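Fendham Hall, pre-show safety checklist with comments
Event: Ruotsalainen winter concert (postponed from December)
Checked: Sat 13 January, doors closed to public
Checked by: Aarne Nieminen

Mark each line OK, FIX or N/A. Anything marked FIX needs a comment. Leave the completed sheet in the tray by the stage manager's desk.

1. STAGE AND RISERS

1.1 Riser legs locked, pins in. OK
1.2 Riser edges marked with white tape. FIX
Comment: Tape is lifting on the back row, left end. The altos come on from that side in the dark. Retape before sound check.
1.3 Guard rail on top riser tight. OK
1.4 Piano wheels locked. OK
Comment: Moved two feet upstage at the choir director's request. Please leave it there. The old floor marks are still down, so ignore them.
1.5 Stage floor clear of screws, staples and leftover decorations. FIX
Comment: Tinsel all over the stage left wing from the carol sing-along. Some of it is wound into the curtain track. Curtain runs, but it catches once on the way in.
1.6 Music stands stable, no missing feet. OK
Comment: Two pulled out and tagged. Do not put them back in the rack.

2. POWER AND CABLES

2.1 Stage outlets tested. OK
2.2 Extension cords free of cuts and crushed spots. FIX
Comment: Orange cord to the keyboard has a nick near the plug. Taken out of service. Use the black one from the Skostley box.
2.3 Floor cables covered where people walk. OK
Comment: Cover goes from the mixer to the first row. Band asked for a second monitor, and if they get it the new cable needs a cover too.
2.4 Stand lights on a separate circuit from the amps. OK
2.5 Christmas lights on the balcony rail. FIX
Comment: Still up and still plugged in behind the last row of seats. The plug is under a radiator. Unplug for tonight and take down Monday.
2.6 Table surfaces and nearby cables looked over. OK
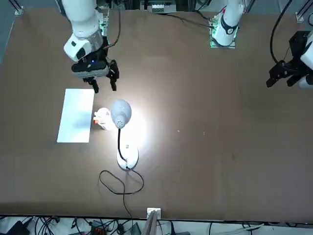
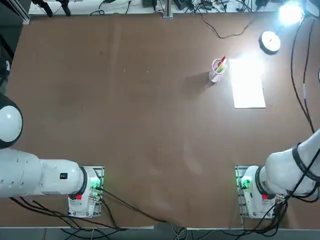 Tabletop with white arms, item 2.6

3. SOUND LEVELS

3.1 Speakers strapped to stands. OK
3.2 Stand legs spread fully, out of the aisle. OK
3.3 Level checked at front row and at mixer. FIX
Comment: Front row is too loud on the left when the brass comes in. Sound crew to angle the left speaker out and check again with the full band. The sleigh bells are also miked, and they do not need to be.
3.4 Earplugs available at the front desk. OK
Comment: One full box. Another on the shelf under the coat check.
3.5 Lobby music off before the concert starts. FIX
Comment: The lobby player was still running the holiday playlist when I came in, and it can be heard through the side doors. The ushers have asked several times for it to be changed. It needs to be off during the performance for the announcement system to be heard clearly.

4. EXITS AND AISLES

4.1 Exit signs lit. OK
4.2 Exit doors open fully from the inside. FIX
Comment: Door 8 sticks at the bottom. It opens with a hard push, which is not good enough. Post an usher there tonight. Raltham Doors has been called under work order 2221.
4.3 Aisles clear for full width. OK
Comment: Instrument cases were in the right aisle when I arrived. Moved to the green room. Remind the brass players.
4.4 Wheelchair spaces kept open. OK
4.5 Artificial tree moved away from the lobby exit. FIX
Comment: It is still there. It needs two people to lift it. Store it flat in the basement and not in the stairwell like last year.

5. FIRE AND FIRST AID

5.1 Extinguishers in place, gauges in the green. OK
5.2 No open flames on stage. OK
Comment: The program mentions candles for the last number. These are the battery kind. I checked with the choir and saw a sample.
5.3 First aid kit stocked. FIX
Comment: Out of large bandages and cold packs. The kit was last filled in June.
5.4 Emergency phone works. OK
5.5 Smoke machine. N/A

6. BACKSTAGE

6.1 Stairs lit, handrail tight. OK
6.2 Kettle and heaters off when rooms are empty. OK
6.3 Costume rack away from heater. FIX
Comment: Choir robes were touching it. Moved the rack, but it will drift back unless the wheels are locked.

TO BE DONE BEFORE DOORS OPEN: 1.2, 1.5, 2.5, 3.3, 3.5, 4.2 (usher), 4.5, 5.3, 6.3

CAN WAIT UNTIL MONDAY: curtain track cleaning, balcony lights down, cord repair

Signed: A. Nieminen
Second signature, after fixes: ____________________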